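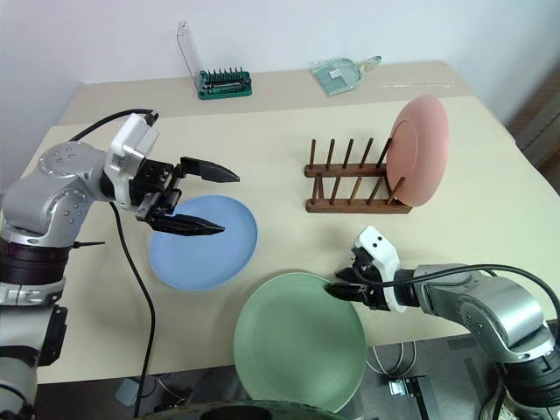 Hemmin Dish Diaries

Self-reported dishwashing habits in the town of Gramitz, with water meter readings for part of the sample.

Status: finished, no further collection planned. Bug fixes to the files only.

Summary

The Hemmin Dish Diaries are a set of household diaries about washing dishes: who did it, by hand or by machine, how long it took, and how much water the person filling in the form thought was used. Diaries went out to 900 households in Gramitz. We got 727 back in a state we were willing to type in. Each diary covers 7 days.

We collected them hoping to settle an argument over whether washing by hand uses more water than a dishwasher. They don't settle it. If you came looking for a number to put in a brochure, please read the section on known problems first, and then consider a different brochure.

What is in the files

diaries.csv has one row per washing session. A session is whatever the household said it was. Some people wrote down every rinsed cup and others wrote "dishes, evening" and left it there. We did not try to even this out.

households.csv has one row per household, with number of people, type of home, whether there is a dishwasher, and whether the kitchen has a double sink.

meters.csv has readings for households that agreed to let us put a Stenon clip-on meter on the kitchen supply pipe. It is much smaller than the other files, and the homes in it are not a fair sample of anything.

notes.csv holds free-text remarks, with names and addresses removed. It may be the best thing here.

Main columns in diaries.csv

household_id: matches the other files. Carries no meaning beyond that.
day: day of the diary, counted from the first entry. Not a calendar day.
slot: morning, midday, evening or night, as ticked by the household.
method: hand, machine, both, or blank.
minutes: time spent, as reported. Look at the spikes at round numbers before you do anything clever with it.
water_guess: liters, as guessed. See below.
running_tap: yes, no, sometimes. "Sometimes" was added by hand on so many forms that we gave it a code.
dry_method: rack, towel, machine, left in sink.
load: small, normal, large. There was no definition on the form. There should have been.

How it was collected

Paper forms were dropped off in March and picked up after the diary week. A second round later in the year was supposed to be identical, but the wording of the question on pre-rinsing was changed between the 2 rounds and no record was kept of who approved it. The round column tells you which version a household saw. Do not pool the pre_rinse column across rounds. We have seen it done with an early copy of the files and the result was a very confident chart about changing habits, when the only thing that had changed was the question.

Typing was done by hand. Where the writing could not be read, the cell is blank. Where it could be read but made no sense (a session lasting longer than the day it was on), the value was kept and the flag column set to odd.

Known problems

The water guesses are bad. People have no idea how much water comes out of a faucet, and there is no reason they should. In the metered homes you can put guess and reading side by side, and they have very little to do with each other. Several published claims about dishwashing rest on guesses of the same sort, presented with decimals. We left the column in so that readers can see what such data look like up close.

The diary changes the habit. Plenty of the remarks say so outright: people turned off the tap while filling in the form, felt watched, or ran the machine less often that week. A diary can tell you what people do in the week they keep a diary.

The meters do not know what water is for. A clip-on meter on the kitchen pipe sees the kettle, the pasta pot, the floor bucket and the dog's bowl. We matched readings to sessions by time, with a script that does its best. The match_quality column is our opinion of the result. Where it says good, read fair.

Dishwasher homes are different homes. They tend to have more people in them, and more plates. Comparing them with hand-washing homes and calling the difference "the effect of the dishwasher" is an error we made ourselves in the first draft of this card.

Whoever filled in the form may not be whoever washed the dishes. There is a washed_by column with answers such as "me," "him" and "supposedly the kids."

One town. Gramitz has hard water and a lot of older kitchens. We make no claim about anywhere else.

Reasonable uses

Teaching how survey data go wrong. Studying rounding and guesswork in time estimates. Looking at drying methods, where people have little reason to flatter themselves. Testing text tools on short, messy household remarks.

Uses we would argue with

Estimating national water use. Ranking appliances. Advising anyone on whether to buy a dishwasher. The Hirnora savings calculator used an early copy of the water_guess column as an input, and we asked for it to be taken out. As far as we can tell it is still there.

Privacy

Household numbers were shuffled and the list linking them to addresses was destroyed after pickup. Remarks were read by a person before release. If you spot a detail that seems to point to a real home, write to us through the issue tracker without quoting it.

Changes

Version 2: fixed swapped codes for towel and rack in the second round. Any result on drying from the first version should be run again. Added the flag column. Removed a "quality score" that we could no longer explain.

License and citation

Free to use and share with credit to the Hemmin Dish Diaries. Please say which version you used. If you quote the water guesses, please call them guesses.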